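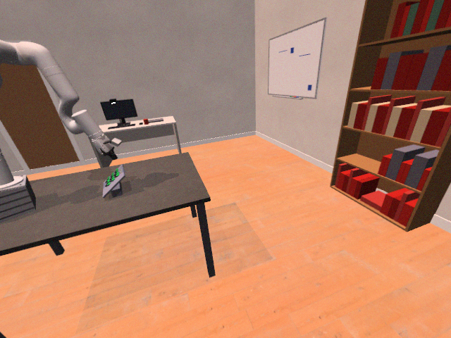 Tenulura Export 2 -- Módulo de exportación y portabilidad de datos para mensajería corporativa

Inicio | Productos | Módulos | Descargas | Soporte | Contacto

Categoría: Software > Mensajería > Privacidad y cumplimiento

Tenulura Export 2 es un módulo de servidor para la plataforma de mensajería Stamis. Genera copias estructuradas de los datos de una cuenta a petición del propio usuario o del administrador del dominio, y las entrega en un archivo cifrado con caducidad configurable. Se instala como servicio independiente y no requiere cambios en los clientes móviles ni en el de escritorio.

Datos incluidos en la exportación

El paquete contiene los datos de perfil, la lista de contactos, la pertenencia a grupos, el historial de dispositivos vinculados, los ajustes de privacidad y el registro de consentimientos. Los metadatos de mensajes (fecha, remitente, destinatario, tamaño) se incluyen solo si el administrador activa la opción correspondiente en la política de dominio. El contenido de los mensajes cifrados de extremo a extremo queda fuera de la exportación, dado que el servidor no dispone de las claves.

Formatos de salida: JSON y HTML. El esquema JSON está versionado; los cambios incompatibles se publican únicamente en versiones mayores. La salida HTML está pensada para lectura directa en el navegador y no carga recursos externos. 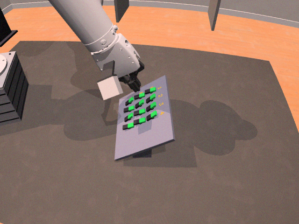

Entorno simulado con brazo robótico y panel de control.

Funcionamiento

La solicitud entra en una cola y se procesa por orden de llegada. Cada nodo admite hasta 50 solicitudes simultáneas; las restantes permanecen en espera y el usuario ve el estado en su panel de cuenta. Terminado el proceso, el sistema envía un aviso dentro de la propia aplicación. El enlace de descarga caduca por defecto a los dos días, valor que puede modificarse por dominio o por grupo de usuarios.

Si la cuenta cambia de número o se elimina mientras la solicitud está en cola, esta se cancela y queda anotada en el registro de auditoría con el código 728. El mismo código se emplea cuando el administrador revoca el permiso de exportación. Las versiones anteriores no distinguían este caso de un error de red -- conviene revisar los filtros de supervisión al actualizar.

Integración

El módulo expone una API REST para crear solicitudes, consultar su estado y anular enlaces activos. La autenticación se realiza mediante token de servicio o certificado de cliente. Con el conector Shawky es posible enviar los eventos de auditoría a un sistema externo de registro.

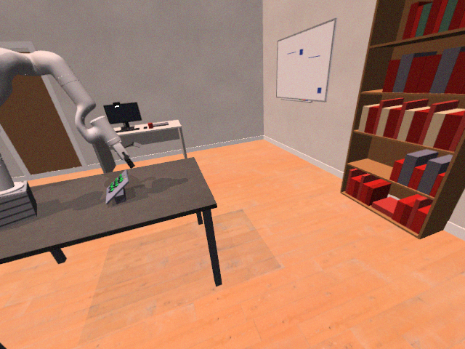
El conector se distribuye por separado y mantiene su propio ciclo de versiones. Para almacenar los paquetes fuera del servidor principal se admite cualquier volumen de red montado localmente, así como el repositorio de objetos Ferel. En este último caso el cifrado se aplica antes de la transferencia y la clave no sale del nodo que generó el archivo.

Requisitos

Servidor Stamis con licencia de dominio activa
Linux de 64 bits
PostgreSQL para la cola y la auditoría
Espacio temporal equivalente al doble del paquete de mayor tamaño previsto

Licencia y suministro

Licencia anual por dominio, sin límite de usuarios. La renovación incluye actualizaciones menores y acceso al soporte por tique. Los clientes con licencia de Export 1 pueden migrar sin coste hasta finales de marzo; la configuración existente se importa con la herramienta de línea de comandos, salvo las plantillas de aviso -- estas deben volver a crearse.

Ficha actualizada: viernes, 14 de febrero de 2020

Productos relacionados

Tenulura Retención: políticas de borrado por dominio
Conector Shawky para registro externo
Ferel: repositorio de objetos cifrado
Stamis: paquete de administración de dispositivos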